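Students at Trerkemholm Teach a Robot to Shop

In the engineering wing at Trerkemholm, the final-year automation course no longer ends with a written paper. Since last year, students have worked in teams on one shared assignment, a shopping task carried out by a humanoid robot, and the results are presented to the public on 1st December.

The assignment sounds modest. The robot must take fruit and vegetables from a market display and place them in a basket without damaging them. Raluca Enache, who leads the course, chose produce for its irregularity. "A machined part is the same every time," she says. "A cabbage is not, and students have to plan for that."

The program receives 2,626 applications for 300 places, and only those who have completed the introductory modules in control and programming may join the robot teams. Much of the term is spent on recording. Each team guides the robot through the same short motions until it has 400 usable examples, and Dušan Georgiou, a student in his final year, describes the work as slow but instructive. His team rewrote its labeling rules in November after finding that two members had marked the start of a grasp differently.

Leafy vegetables remain the hardest category. A firm squash tolerates a strong grip, while lettuce gives way under the fingers – and its outline changes as it does. Valbona Radulović, who supervises the laboratory sessions, asks every team to write down its grip settings before a trial and to explain any change afterward.

Assessment is divided between the demonstration and a technical report of 2,000 words. Teams may use a failed trial as their main subject, provided that the analysis is complete. 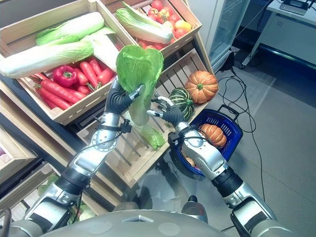 Reports are read by two members of the teaching staff, and each team then answers questions on its own data. Places for next year's course will be confirmed once the results have been published.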